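Prys Hughes

OK, small thread about black tabletops, which I have been thinking about way more than a person should. (1/13)

The old bench was that speckled beige stuff. You'd put a little white block down, look away for a second, and it was just gone. I lost a whole Friday afternoon to a block that was sitting right in front of me.

So in April I finally talked everyone into black. I wanted matte, I got something in between, and I've made my peace with it. White things show up beautifully. So does every crumb, fingerprint and stray hair, but that's what the cloth is for!

Second change was the green cloth at the back. A deep green, kind of like an old pool table. I bought it at Skomon as a remnant, end of the roll, and I still haven't hemmed it. It has folds in it. I've ironed it twice and the folds come back — I think they live there now.

Blocks and tray are the part I get asked about most, so let me do those properly.

The blocks are white cubes with a little black-and-white marker on top. We have a drawer full of them. Pick one that isn't scuffed on the corners and set it marker side up. That's pretty much the whole skill. 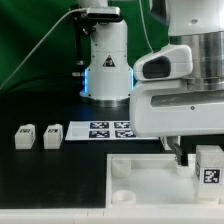

Two blocks out on the black top, something small and white in the tray.

I like leaving a bit of space between the blocks when I set them out. Shove them together and they look like one long block from across the room, and then I'm walking over to check, and then I'm making tea, and then it's noon.

About the tray: get one. Any one! Before we had a tray, small pieces went on the table, then near the table, then under the table. My first one was a lid off a Vida storage tub and it did the job for months.

Someone asked if the blue lights are too much. No!! I love the blue lights. Late in the day when I turn the overheads down there's this soft blue on the black top and it's the nicest the room ever looks.

Cleaning: damp microfiber, then a dry one, always in the same direction. I tried the Wastine spray that everybody raves about and got streaks. Could be me. I did use a lot.

Still on my list: a proper label for the block drawer, clips for the loose cables, and hemming that cloth (I know, I know).

And if anyone has found a tray in dark green, please send me the link. Uvano has one but it's the size of a door.

OK that's the thread. I said 13 posts up top and I clearly can't plan. Going to wipe the table again.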